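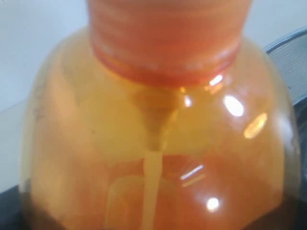

Keeping bottles and jars for a second use

In our kitchen in Gratow we almost never buy storage containers. The empty ones from oil, juice and vinegar are good enough, if you clean them well and know what to put in them.

Removing the smell. Fill the bottle one third with warm water, add two spoons of baking soda and shake it. Leave it for 6 hours, then rinse until the water has no foam. For vinegar bottles one rinse is usually enough. Oil is more difficult. I put in a handful of dry rice with a little dish soap and shake strongly, and the rice takes the fat from the corners where no brush arrives.

Removing the label. Hot water softens plastic, so use only warm. What remains of the glue goes away with cooking oil on a paper towel. Wait 5 minutes before you rub.

Drying. Stand the bottle upside down in a tall mug, without the cap, overnight. If you fill it with flour or lentils when it is still damp, you will throw away everything. In June, when the air is heavy, I give it a second night.

What to store. Dry beans, rice, sugar and coarse salt are fine in plastic that held food before. Never use a bottle from cleaning products for food, also when it looks perfectly clean. Bleach and other cleaners should stay in their own bottle with the label on.

Filling. A funnel with a narrow end gets blocked by rice after the first cup. Roll a sheet of baking paper into a cone and cut the tip to the size of the neck.

Caps. I keep 14 spare caps in a tin. Try each one with water and turn the bottle over above the sink. If it drips, a new cap costs less than a wet cupboard.

Updated 21st October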